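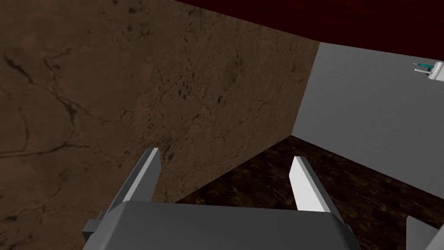
Manaia Costigan
Equipment Planning Lead, Stollthorpe

The equipment plan for the coming year went to the board in February, and several colleagues have asked me to set out how the automation line was put together. I am using this page to do so, as I did with last year's plan.

The largest decision was one of order. We had expected to purchase an arm and gripper in the first quarter and write the handling routines afterward. We will instead carry on in simulation until the summer. The enclosure can be rendered with a cracked brown surface close beside a parallel gripper, or with a plain gray wall, and changing one for the other costs us an afternoon. The same change on the shop floor would mean a work order and a new fixture.

Two suppliers were invited to quote. Illen offered a complete cell, including guarding, installation and a service contract. Plenwood quoted for the arm and gripper only, with guarding left to us. The Plenwood figure was lower on paper, but it assumed labor that our maintenance group does not have to spare. I have asked both firms to resubmit with training shown as its own line.

The simulation work is being carried out under a project we have named Triệu. To date it has logged 1,302 runs, of which 63 were set aside for review. Most of those concerned clearance between the fingers and the nearest wall, a matter I had given one sentence in my first draft of the requirements. It now has a page. The required finger opening has also been restated, and both suppliers have been sent the revised sheet.

Funds have been reserved for the following:

Simulation licenses and one additional workstation
Spare finger sets, two per gripper
Electrical work in the east bay
43 hours of operator training
500 hours of engineering time, to be drawn down monthly

Shipping and disposal of the old conveyor are carried under the facilities budget and do not appear in this plan. I have had questions about the conveyor already, and would ask that they be sent to facilities directly.

One item remains open. The service contract proposed by Illen renews automatically, and our purchasing rules do not permit this without a second signature. I have requested amended terms. Until they arrive, the contract is entered at the full amount, and department heads should plan on that basis.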